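Tutulel Two-Arm Laundry Kit

Naller series — floor-standing, two arms, two grippers
Supplied and supported by Indton

Hire: from 27 pounds a day
Buy: 2,122 pounds, excluding delivery
Lead time: ask us on a Wednesday, when the workshop answers the phone

The Tutulel is for people who need a robot to practise on a washing machine. It will suit teaching labs, appliance testers and small research groups, along with anyone who has already tried a robot on neatly spaced wooden blocks and found life a bit short on despair. It won't suit a household with a family's worth of sheets and somewhere to be.

You get two arms on a common mount, a pair of slim black grippers with long tapered fingers, a head camera and a camera at each wrist. The head view is for finding the machine, the door and the basket. The wrist views are for the last few inches, where most of the swearing happens.

We set it up against front loaders because they're awkward. The door swings out into the space you wanted to stand in, the glass shines, and the drum is a bright steel cave full of reflections. Soft things go in and out of it and never hold the same shape twice. Greer Innes, who wrote our task notes, suggests starting with one plush toy and a basket. A toy has limbs to grab and doesn't unfold to the size of a double bed the moment you lift it.
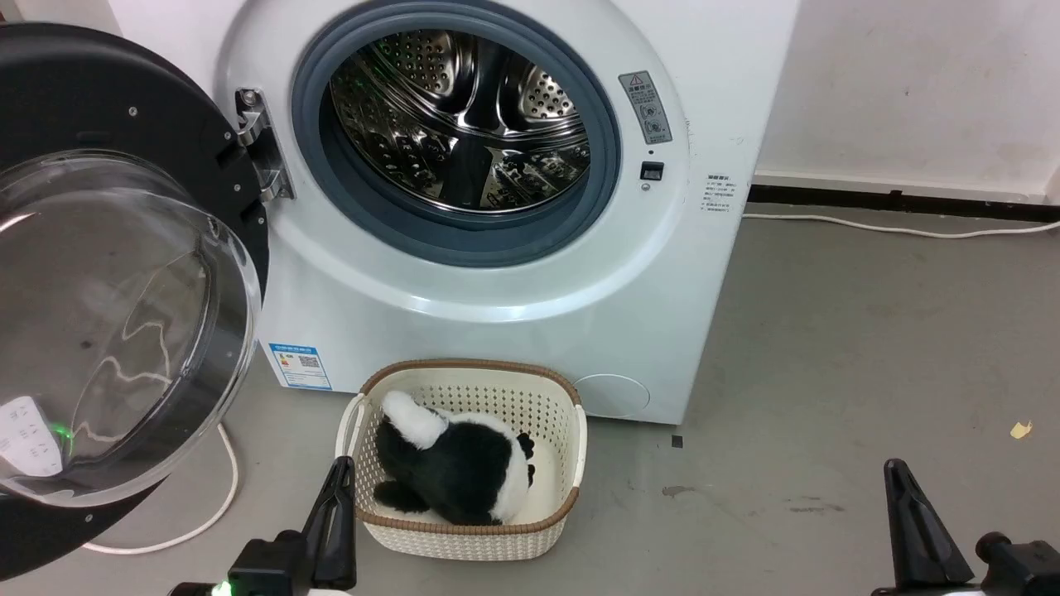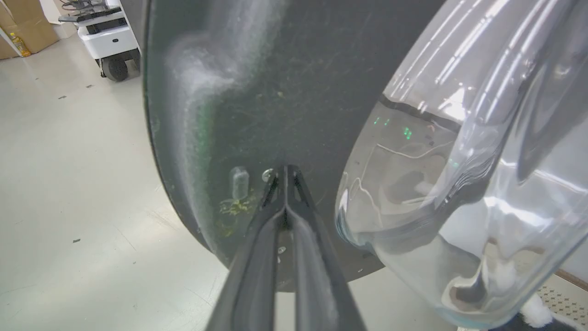 Top: head camera, with the washer door open and a plush toy in the basket. Bottom: wrist camera, close in on the gripper fingertips.

What's in the crate

Two arms with grippers fitted
Head camera and two wrist cameras, with cables
Spare finger set
Leader handles for driving the arms by hand
100 recorded practice runs, including the bad ones
Printed task notes (Innes, second edition, fewer typos)

Washing machine, basket and toy are not included. We did look into it, and the courier was quite short with us.

Setting up

Allow a morning. Two people can lift the mount without hurting themselves, one person can't, and we'd like you to take our word for it. Put it on a hard, level floor with the machine within easy reach of both arms, and leave room for the door to open fully. Keep mains leads out of the working area. The arms are not waterproof, so practise with dry loads and the water supply turned off.

What users say

Liên Hà runs the teaching bench at Vũ and had a kit through September. "The fingers are better than I expected on fur and worse than I expected on socks. The wrist cameras earned their keep. I'd like longer cables and a manual that doesn't sigh at me."

The cables are now longer. The manual is under review.

Hire terms

Minimum hire is two days. Scuffs are expected and free; snapped fingers are charged at cost. Please return the kit in its own crate, with the foam the right way up — there is a drawing inside the lid.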